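Steleck Sorting Trays, Yellow, Two-Compartment

We started stocking these trays because Mieczysław Bielecka, who looks after our parts counter, was forever tipping small components out of cardboard boxes and then hunting for them under the bench! They've been a favourite ever since, and we think you'll get on with them too.

Each tray is moulded plastic with a rounded ridge across the middle, so you can keep two sorts of thing apart, and there's room for parts that come with their leads already fitted. 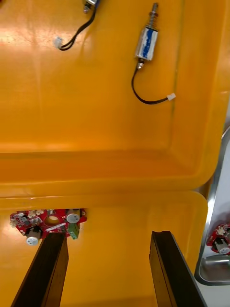 Push-pull solenoid with white connector, in a two-compartment tray.

The glossy finish wipes over nicely with a damp cloth, though it will pick up scuffs with daily use (ours certainly have). Most of our customers buy several and set them out on either side of a steel tray lined with paper, which makes a lovely clear spot for whatever you're working on. 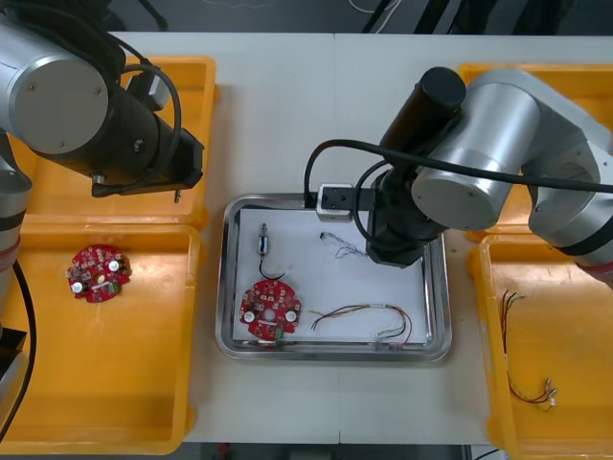
Can I order just one tray to try?
Of course you can, there's no minimum order. Trays are sold singly under order code 113, and you're welcome to add more later.

New stock arrives from the Lerkmont warehouse in April.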